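Subject: Re: [Hustimley Walkers] Packing for the Grarnholm hut weekend in November
From: Bart Coppens
Date: September 29, 2018

On the question of gear for the Grarnholm weekend, Hendriks wrote:

> Hi all, we've put our names down for the November trip and have never
> done an overnight before. Is there a list somewhere of what to bring?
> The old one on the club page just says "usual kit". Also, is the
> water at the hut all right to drink, and do we need our own stove?
> We have one sleeping bag rated to 4 degrees and one we can't find the
> label on. Happy to share a car from Guvalo if anyone has room.

The "usual kit" line has been on that page longer than I've been a member. I'll get it replaced. In the meantime, my answers are below, and anybody who was up there last year is welcome to correct me.

Water first. The hut runs off a rainwater tank and I treat it as untreated. Most of us boil it, a couple use tablets. The tank was low at the end of last summer and the tap at the bottom gives you some grit when that happens, so let it run into a pot for a few seconds and tip that out on the garden side. Bring 2 litres each in the car for the walk in. The creek marked on the map halfway up is often dry and I wouldn't plan around it.

Stove: there is a wood heater in the hut but no cooker. You need your own, or go in with someone. Gas canisters are fine. If we get a total fire ban the stoves stay packed and it's cold food for everybody, so please have at least one dinner that doesn't need heating. Last time I ate wraps and a tin of tuna and was none the worse for it.

For hot drinks, take something with a lid. The hut mugs are chipped enamel and there are never enough of them. An insulated tumbler weighs more than a plastic cup but you can fill it when the billy boils and still have a decent cup of tea after the dishes are done.

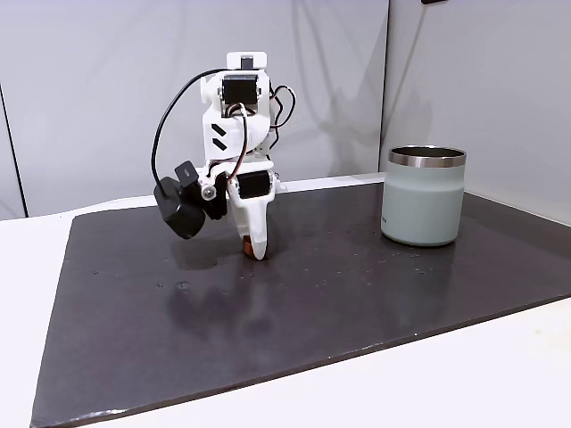
Sleeping bags: the hut is at 1297 metres and it can drop below zero overnight even in November. A bag rated to 4 degrees will be marginal. Add a liner and wear thermals to bed, or borrow one of the club bags. With the one that has lost its label, try a night on the back verandah with it before you trust it. The bunks are bare boards, so you also need a mat.

The walk in takes three hours at the pace we go. Packs should be under 15 kilos for a two-night trip and there's no reason for them to be more. I weigh mine on the bathroom scales the night before and take things out. It is usually clothes that come out. One set to walk in, one set kept dry for the hut, and a spare pair of socks is plenty. Tents aren't needed unless you snore or can't stand people who do.

Here is what I'd put on the new page under eating and drinking. Comments welcome.

1. Bowl and spoon. A deep bowl does for everything from porridge to pasta. Leave the fork at home.

2. Small pot with a lid, shared between two. Anything bigger than a litre is a nuisance on a small burner.

3. Mug. Steel is hard to break and can go in the outside pocket. Get one with a handle if you wear gloves in the morning. Put your initials on the bottom in paint marker - every trip somebody goes home with somebody else's.
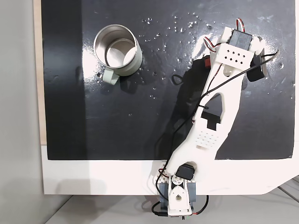 4. Tea towel and a scourer cut in half. There is detergent at the hut but the scourers are usually past it.

5. Rubbish bag. All rubbish is carried out, including tea bags and orange peel.

6. Matches or a lighter in a zip bag. The heater matches go damp.

On the car, I have three seats going from Guvalo and can pick up at the oval car park at half past six. Reply to me off list if you want one. If you get carsick say so, as the last stretch is gravel and winding, and I'll put you in the front.

I still need to hear from people who want a club bag or mat. The store cupboard gets opened at the next monthly meeting and after that I won't be back there before we leave.

Bart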